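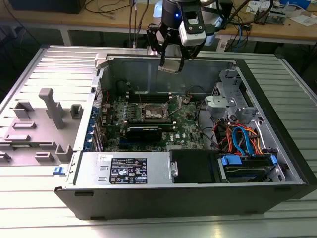 箱は開くように作ってほしい

机の上の仕事をする機械が壊れたとき、まず横に寝かせるという作法がある。デスクトップパソコンのことである。人間が具合の悪いときに横になるのと同じで、側板を外され、腹の中を天井に向けた姿を見ると、こちらも少し声を落としたくなる。

私はこの姿が好きだ。趣味が悪いと言われたことがあるが、撤回する気はない。事務用のデルの筐体など、閉じているあいだは灰皿ほどの愛嬌もない。役所の窓口の奥、歯医者の受付の足もと、学校の準備室の棚の下に、黒い箱が黙って立っている。誰も褒めないし、誰も写真を待ち受けにしない。ところが開けてみると、緑の基板があり、青いクリップがあり、橙や赤や青のケーブルが束になってくるりと輪を描いている。表の無愛想にくらべて、中身はずいぶん派手なのである。地味な背広の裏地が極彩色だった上司を思い出す。

この文章で言いたいことは単純で、私たちは「開けられる箱」をもう少し惜しむべきだ、ということに尽きる。尽きるのだが、それでは原稿料に見合わないので、しばらく続ける。

青い部品の礼儀

事務機の中の色には、だいたい意味がある。私が長年この手の箱を開けてきて覚えた作法では、青い部品は「ここは触ってよろしい」という合図だ。拡張カードの留め具が青い。ハードディスクを抱えているクリップも青い。側板の隅の小さな掛け金まで青い。設計した人は、いつか知らない誰かがこの箱を開けることを予想し、その知らない誰かがあまり賢くないことも予想して、つまむべき場所に色を塗っておいてくれたのだと、私は勝手に受け取っている。

これは礼儀である。しかも相手の顔を知らないまま尽くす礼儀だから、年賀状より上等だ。年賀状は住所を知っている相手にしか届かないが、青いクリップは、何年も先にドライバーを片手に途方に暮れている赤の他人に届く。

引き換え、近ごろの薄い機械はどうか。裏返すとのっぺりしている。ねじがあるにはあるが、頭の形が星だったり、五角の花だったり、こちらの工具箱を試すような顔をしている。ねじをすべて抜いても開かない。薄いヘラを差し込み、温め、息を止め、ぱきっという音を聞く。あの音を聞いて平静でいられる人を、私は信用しない。折れたのが爪なのか、保証なのか、自分の何かなのか、しばらく判別できないのだ。

ねじと皿

もっとも、開けやすければすべて良しというわけでもない。開ける側にも修業がいる。

私が最初に箱を開けたのは、知人の事務所が捨てるというのを引き取ったときで、外したねじを机にじかに置いた。三本あったはずのねじは、戻すときには二本になっていた。ねじというものは、見られていないと転がる。以来、私は皿を使っている。Carnoという店で買った豆皿で、本来は醤油を入れるものらしい。五枚組のうち一枚を工具箱に移したため、家で刺身を食べるときに一枚足りず、家族から静かに責められている。

それでもねじは皿に入れるべきだ。できれば外した場所ごとに皿を替えたい。電源を留めるねじとハードディスクを留めるねじは、似ているくせに違う。似ているから、人は入れ替える。入れ替えても途中までは回るから始末が悪い。そして途中から、急に回らなくなる。ここで力を込めた者が翌日の昼休みに部品屋の通販ページを眺めることになる。

外した側板をどこに置くかも、人柄の出るところだ。几帳面な人は遠くに立てかける。私は箱のすぐ横に、内側を上にして寝かせておく。側板の裏には柱だの、四角い出っ張りだの、リブだのが並んでいて、模型の街を上から眺めているような楽しさがある。あれのひとつひとつに役目があるはずなのだが、私は半分も知らない。知らないまま戻して、とりあえず閉まれば良しとしている。

ソケットの前で人は黙る

開けやすい箱にも、笑って触れない場所がある。CPUのソケットだ。

メモリはまだいい。両手の親指でぐっと押す、あの感触には、台所で密閉容器の蓋を閉めるのに通じる気安さがある。ケーブルもいい。向きを間違えれば入らないだけの話で、入らないものは入らないと教えてくれる。だが金属の枠が起き、CPUの抜けたソケットがこちらを向いているとき、部屋の空気は変わる。くしゃみをしてはいけない。袖の長い服もいけない。猫のいる家では猫に出ていってもらうしかないが、そういうときの猫ほど、基板に関心を示すものもない。

私はここで一度失敗している。開いた枠の上で、つまんでいた小さな金具を落とした。金具は無事だった。金具は、いつも無事なのである。代わりの基板を注文した先がRozīteという中古部品の業者で、届いた箱の中には五十七枚の緩衝材が詰まっていた。数えたのは、数える以外に気持ちの向けようがなかったからだ。

この体験を経ても、私はソケットに近づくなとは言わない。むしろ一度は自分で枠を起こしてみるとよい。毎日文句を言っている「遅いパソコン」の真ん中が、掌に収まるほどの四角い場所だと知るのは悪いことではない。あの四角に向かって「早くしろ」と怒鳴っていたのかと思うと、人は少しだけ穏やかになる。私の場合、その穏やかさは三日ほど保つ。

修理はたいてい損である

ここで反対意見を紹介しておかないと公平を欠く。修理など割に合わない、というものだ。

まったくその通りである。八年使った事務用パソコンを一日かけて開け、埃を払い、メモリを足し、閉めて、また開け(何かを挿し忘れている)、また閉める。その時間に働いていれば、もっと新しい中古機が買えた。電気も食う。場所も取る。以前、Skakardという会社の営業の人にこの話をしたら、丁寧な笑顔で薄型機の見積書を送ってきた。見積書に間違いはひとつもなかった。

しかし、損得で言うなら、家庭菜園の胡瓜も、手編みの靴下も、日曜大工の棚も損である。とりわけ棚は損で、わが家の棚は今も右に傾いており、丸いものを置けない。それでも人が棚を作るのは、自分の暮らしを支えている物の裏側を一度は見ておきたいからだろう。パソコンだけがその例外で、「中は専門家におまかせを」と蓋を接着されてしまうのは、どうにも釈然としない。

だいたい、開けられない物に対して、人はすぐ迷信を抱く。叩くと直る。一晩置くと直る。褒めると直る。私も褒めたことがある。開けてみれば、ファンに埃が詰まっていたとか、ケーブルが半分抜けていたとか、身も蓋もない理由が転がっている。身も蓋もないというのは良い言葉だ。蓋がないから、身が見える。

捨てる前に、一度

すべての人に修理をせよとは言わない。そんな世の中は、ねじを踏む人が増えるだけだ。ただ、処分すると決めた古い箱があるなら、捨てる前に一度だけ開けてみてはどうか。電源の線を抜き、床でも机でも構わないから横に寝かせ、側板を外す。記憶装置にはあなたの家計簿や、書きかけの退職願や、三年前の忘年会の写真が入っているのだから、どのみち抜いておいたほうがいい。クリップが付いているなら、それをつまめば済むことも多い。ずっと机の下で唸っていたものが、掌に乗る銀色の板になって出てくる。

それから、電源に貼られた札も読んでみてほしい。細かい文字と認証のマークがびっしり並んだ札で、最後まで読んだ人に私はまだ会ったことがない。私も途中で挫折した。ただ、ああいう札を読もうとした五分間ほど、自分の持ち物について真剣に考えた時間も近ごろはない。

うちの作業部屋には今、開けたまま閉めていない箱がひとつある。もとはSkullanovという印刷所の受付にいた機械で、動くようになったら甥の勉強用に渡す約束だった。約束は七月中ということになっているが、何年の七月かまでは決めていない。昨夜もねじを皿に入れ、腹の中を覗き、ケーブルの輪を指でよけて、そのまま一時間ばかり眺めてしまった。家族は醤油の皿を返せと言っている。

(2022-07-03)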